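Two-finger linkage gripper vs. parallel jaw for flat tools – anyone compared in sim?
Forum > Manipulation > Grippers and End Effectors

jutlow_bench
I've been handed the job of picking a gripper for a kitchen tool demo, and my entire budget so far is a simulator and a chair. The candidates are the Nava, a linkage type with two fingers, and the Cludine, a plain parallel jaw. The tools are spatulas, mostly, with narrow handles. I want to know which one will let a spatula rotate in the grasp when the blade touches something. On paper the Cludine wins because its pads are wider. On paper I also have a six-pack.

Has anyone run both with the same controller?

hderkach
Same controller, yes. Same results, no. The Nava fingers swing in on an arc, so the fingertips move forward a little as they close. If your planner assumes the grasp point stays put, it'll be wrong by a bit every time, and you'll spend two days blaming the camera. I did.

Once I corrected for that, it held thin handles better than the Cludine did. Your friction settings may vary, and so may your patience.

selina_b
I'd argue with "better." Hryhorii, you had the contact stiffness cranked up so high you could have hung a piano off that spatula. With default contacts I got slip on both, and the Cludine slipped less.

My bigger complaint is the view. With a wrist camera the Nava's linkages eat a lot of the image, and a tool with a wide blade eats most of what's left. Render from my run, gray spatula, marble-look counter:

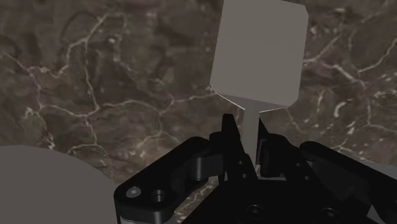 Jutlow, 9/18/20

Look at how much of the counter is left to work with between the blade and those outer arms. Then try asking a pose estimator to find anything in that marble. I picked the texture because I thought veins would give the tracker some nice features. It found features all right. It loved them. It tracked a vein for most of an episode and reported the result with total confidence.

hderkach
The piano comment is fair. The rest isn't. You can see the handle going down between the fingers, and that's the part I care about. If you know where the handle is and you know the tool, the blade is free information.

selina_b
If the handle stays straight in the fingers, sure. A still of a good grasp looks the same as a still of a grasp that's about to be a bad one. I want to see the contact forces over time.

d_pylypenko
Sim person here. Before you two get married over this, what collision mesh are you using for the fingers? The stock Nava file wraps each finger in one convex hull. That fills in the shape near the tip, and you end up holding the handle with geometry that doesn't exist. Split the finger into 3 pieces and rerun. My slip went up, sadly, but at least it was mine.

jutlow_bench
Checked. One hull per finger. Great.

Selina, were you on the stock file too?

selina_b
I was. I'm going to go sit quietly for a while.

vpavliuk
Everybody's ignoring the controller. With pure position control the fingers close to a set width and then just stand there, and a beveled or tapered handle walks right out. I switched to the force mode in Chraibi and both grippers got noticeably less embarrassing. Start at 26 N and work down until things fall.

hderkach
Chraibi's force mode is capped on the Nava unless you're on build 1743 or later – ask me how I know.

jutlow_bench
OK. Plan is: split meshes, force mode, gray counter with no veins in it whatsoever, same spatula in both grippers. I'll log contact forces so Selina doesn't have to take my word for anything. If someone has a Cludine mesh that's already been split, I'd take it.

d_pylypenko
Sent you mine. The left pad is named "right_pad_final_left." Don't rename it, the gripper config depends on it.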